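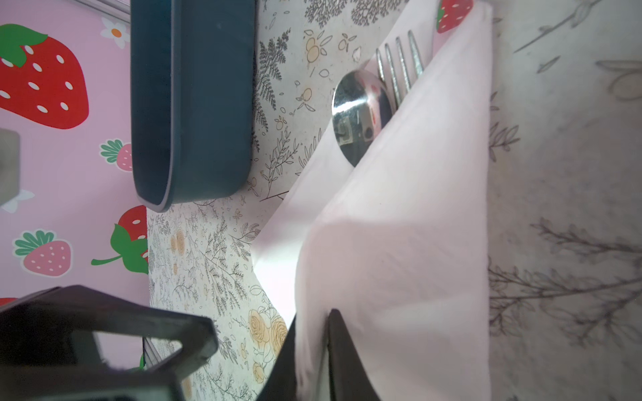

Ayana Shiferaw asks whether the force limit should be checked with cloth in the gripper or with the fingers empty. Both, and the two readings go on separate lines. See item 2.3.

Zorklow tabletop arm kit, trial unit
Pre-use safety and condition checklist, with comments
Enclosure: Premach panel set
Site: Drerska, bench room
Inspection date: January 16, 2019

Mark each item OK, FAIL or OPEN. A FAIL in section 2 stops the trial until the item is rechecked.

1. Enclosure and floor

1.1 Corner post square and firm at floor level — OK
1.2 Aluminum edge strip seated along the floor joint, no raised end — OK
Comment: Run a fingertip along the full length with power off. The strip on the earlier sample lifted near the post.
1.3 Wall panels flat, no bowing into the work area — OK
1.4 Floor covering clean and fixed down — OPEN
Comment: Faint smudges and marks on the patterned surface. No effect on motion. Wipe and look again; if they stay, log them as wear so they are not charged to us at return.
1.5 Printed walls acceptable for the wrist camera — OPEN
Comment: The strawberry panels were ordered on purpose, as a busy background. Alemneh quotes plain gray panels as an option. Compare both before the purchase decision.

2. Arm and gripper

2.1 Emergency stop reachable from the operator's seat, tested under motion — OK
2.2 Reach limit set to 385 mm in the controller — OK
Comment: The factory setting is longer and lets the fingers touch the wall panels. The setting was lost after one firmware update. Recheck after every update.
2.3 Force limit
Fingers empty — OK
Folded napkin in the grip — FAIL, then OK
Comment: First reading was over the limit. Repeated 3 times after zeroing the sensor, all within range. Zero the sensor before each session.
2.4 Finger pads tight, no side play — OK
2.5 Fingers open fully and evenly, 60 mm between pads — OK
2.6 Cable slack at the wrist clear of the fingers — OPEN
Comment: The clip holds, but the cable rubs at full rotation. Supplier to send a longer clip.

3. Task objects

3.1 Fork and spoon free of burrs — OK
3.2 Dish rim without chips — OK
3.3 Tablecloth flat, edge clear of the arm base — OK
Comment: A low approach to the napkin can drag the cloth. Keep the lowest waypoint 2 mm above the fabric. The default program in the kit goes lower.
3.4 White plastic basket: no cracked slots, no sharp molding on the rim — OK
Comment: The basket is light and moves if a finger catches a slot. Approach from above the rim only.
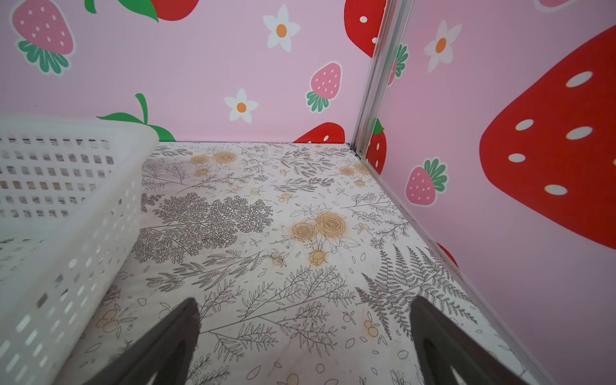

4. Documents and support

4.1 Manual matches the firmware version — FAIL
Comment: The manual still shows the old stop procedure. Use the card taped to the controller until a new edition arrives.
4.2 Spare fuses and pads in the box — OK
4.3 Service contact answered — OK
Comment: Alemneh replied in almost 3 hours, with the correct part number for the clip.

Open items go to the February review: 1.4, 1.5, 2.6, 4.1. The unit may be used under supervision until then, with the reach limit confirmed at each start-up.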